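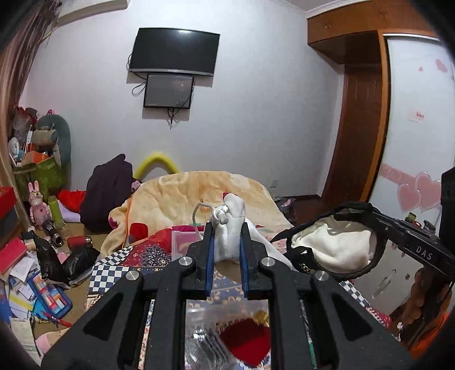

Course handout, Unit 2: Fiber Content and Fabric Care. Every fabric has two separate things to know about it, the fiber it is made of and the way that fiber was put together. Students mix these up all the time. Cotton is a fiber. Jersey is a structure. A T-shirt can be cotton jersey, and so can a fitted sheet, and neither one will behave like a cotton poplin shirt in the wash. Color tells you very little. A plain white piece with a cord knotted near the top, like the folded one in the photo, could be any of several fibers, and you would need the label or a test to say which.

Natural fibers

Cotton takes in water easily and is stronger wet than dry, so it stands up to repeated washing. It wrinkles, and it can shrink if it was not preshrunk at the mill. Linen behaves much the same way but creases more sharply and has almost no stretch. Wool is weaker when wet. Its surface has small scales that lock together under heat, moisture and rubbing, and this is what we call felting. Felting cannot be undone. Silk is strong when dry, loses some strength when wet, and is damaged by chlorine bleach and by long exposure to sunlight.

Manufactured fibers

Polyester and nylon take in little water and dry fast. Both soften under a hot iron, so keep the setting low. Polyester holds on to oily stains, and these should be treated before the item goes through the dryer. Rayon starts as wood pulp and feels like cotton, but ordinary rayon is much weaker wet and should not be wrung out. Acrylic is warm and light and tends to pill - small balls of fiber form where the surface rubs.

Woven and knit

In a woven fabric, two sets of yarns cross at right angles. The lengthwise yarns are the warp and the crosswise yarns are the weft. Wovens have little give along either set of yarns and the most give on the diagonal, called the bias. Knits are made of loops. They stretch, they recover, and they can run if a loop breaks. Hang a heavy wet knit on a line and it will grow longer, so dry it flat.

Cords and drawstrings

A cord may not be the same fiber as the fabric it runs through. If the cord shrinks and the fabric does not, the casing puckers. Knot the ends before washing so the cord does not pull back into the casing. If it does, work it out again with a safety pin fastened to one end.

Reading the label

The care label gives the harshest treatment the item is expected to survive. A cooler wash or lower iron is always allowed. The washtub symbol covers washing, the triangle covers bleach, the square covers drying and the iron is what it looks like. An X through any of them means do not.

Lab exercise, shrinkage

Work in pairs. Cut one 20-inch square from each bolt on the supply table. The Varstead is a cotton muslin and the Fornville is a cotton-polyester blend. Mark the warp direction with a laundry pen. Measure both directions, wash warm, dry on medium, then measure again. Subtract the new length from the old, divide by the old and multiply by 100. A square that comes out at 19 inches along the warp has shrunk 5 percent that way. Record warp and weft separately. They will rarely match.

Bring your results to the October review. Reading for next time is chapter 11, on dyes and colorfastness, plus the stain chart on page 284.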